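Warrier (software)

Reading time: 5 min

Warrier is a software package for training and running grasping policies on robot arms. It takes recordings made by people using hand-held grippers, turns them into training data, and produces a control program that is meant to repeat the same kinds of movements on an arm. It was written mainly by Lụa Võ and Vinh Mai at Brostonska and first released in December. Its supporters describe it as a general tool for picking and sorting household objects. The evidence published so far backs a narrower claim.

Background

Most older grasping software worked from a model of the object. The program had to know the shape of a thing, find it in a camera view, and then choose a grip from a list. This did well with boxes and machined parts and poorly with anything soft, tangled or see-through.

Warrier belongs to a later group of programs that skip the object model. A person carries out the task with a gripper in hand, a camera on the gripper records it, and the software learns a link between what the camera sees and how the hand moves next. The idea is not original to Brostonska, and the release notes don't pretend otherwise. What the developers claim as their own is the way recordings are cleaned up and cut into pieces before training.

Design

The package has four parts. The first, the importer, reads the video and motion readings and lines them up in time. The second, called Clestulon, works out where the gripper was at each moment by following fixed points in the background. The third trains the policy. The last runs the policy on the arm and enforces limits on speed and force.

Clestulon is the part most often praised, and also the part most often blamed when something goes wrong. It depends on seeing enough of the surroundings to hold its place. Shiny or creased surfaces give it trouble, as the highlights slide about when the camera moves and the program can take them for fixed points. A close view into a container is another weak spot, with most of the useful background pushed out to the edges of a wide-angle lens, where the picture is most bent. The manual advises correcting for the lens before anything else is run. Early users who skipped that step got paths that looked reasonable on screen and sent the arm to the wrong place.

Recorded tasks

The training sets lean heavily on small, light goods of mixed texture: knitted dolls, woven pieces, tinsel balls, wooden blocks and crumpled plastic, put into or taken out of an open box. They were picked to be awkward for vision software. Tinsel glitters and has no clear outline. Translucent plastic takes on the look of whatever lies behind it. Yarn gives way under the fingers, so the point of contact shifts as the grip closes.

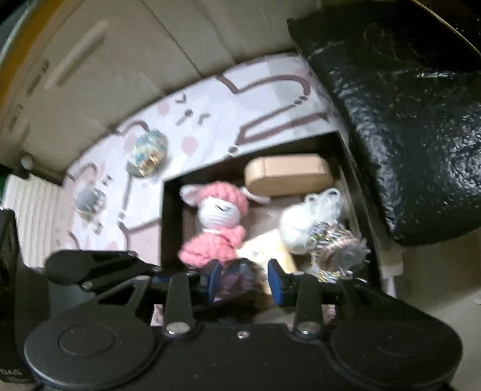 Does Warrier know what it is picking up?

It has no list of objects and gives nothing a name. The policy responds to patterns in the camera view and puts out the next small movement, so any sense that it "recognizes" a doll or a block comes from the person watching.

That answer matters for how the results are read. A policy with no notion of objects can't report that it has picked up the wrong one. It can't be told to leave something alone, either, unless a separate program is added to do the telling. Brostonska's own literature is uneven here. The technical manual is plain about the limit, while the product summary speaks of the software "understanding clutter," a phrase the manual never uses.

Testing

The main public test was carried out by the developers. It compared two versions of the policy, one trained on cleaned recordings and one on raw recordings, over the same box-clearing task. The cleaned version did better. The report gives this as proof that the cleaning method works, and it may well be, but the cleaned set had also been trimmed of failed attempts. A reader can't tell whether the gain came from better motion paths or simply from dropping the bad examples.

Liên Trương, who reviewed the report for the trade newsletter Flirnent, raised this point and three others. The test arm worked at one table height. The lighting did not change. The items used in the trial had also turned up in training, which makes it hard to say anything about unfamiliar goods. Vinh Mai replied that new items had been tried informally with "encouraging" results. Those results have not been released.

Ánh Triệu later ran the package on a different arm and posted her notes on April 13, 2018. She found that the importer and the training tools behaved as described and that setup was easier than with comparable software. The policy itself was less steady. It tended to close the fingers too soon on soft items and would sometimes hover over a pile without committing to anything. She put the hovering down to an averaging problem: when two items are equally good choices, the program may aim between them. The developers accepted the diagnosis and added a setting that makes the policy stick with its first choice for a short time. That setting cures the hovering in many cases and makes a poor first choice more costly.

Criticism

Apart from the testing, the commonest complaint concerns how success is counted. Warrier's scoring tool marks a pick as complete when the fingers close, the arm lifts and the finger gap stays above a set width. A thin item that has been properly gripped can therefore be scored as a miss, and a fold of the wrong material can be scored as a success. Huệ Lã, who maintains the scoring tool, has said that a camera check is planned. It had been left out to keep the tool fast.

There is also the matter of planning. Warrier looks only a short way ahead, and it has no means of deciding that one item must be moved before another can be reached. In a shallow box this hardly shows. In a deep or crowded one it shows quickly, and users have had to write their own ordering rules on top. Some of them have asked what the package offers at that point over an ordinary scripted picker with a decent camera. The fair reply is that it copes better with soft goods, provided they are much like the soft goods it was trained on.

Current status

The importer and Clestulon are used separately from the rest of the package by people who want motion paths from hand-held recordings and have no interest in the policy. Development of the policy continues at Brostonska. A trial run by an outside group, with items kept out of training, has been proposed by both Trương and Triệu, and no date has been set for it.

Related articles

Clestulon
Hand-held grippers in data collection
Lens correction
Grasp planning
Scoring methods for picking tasks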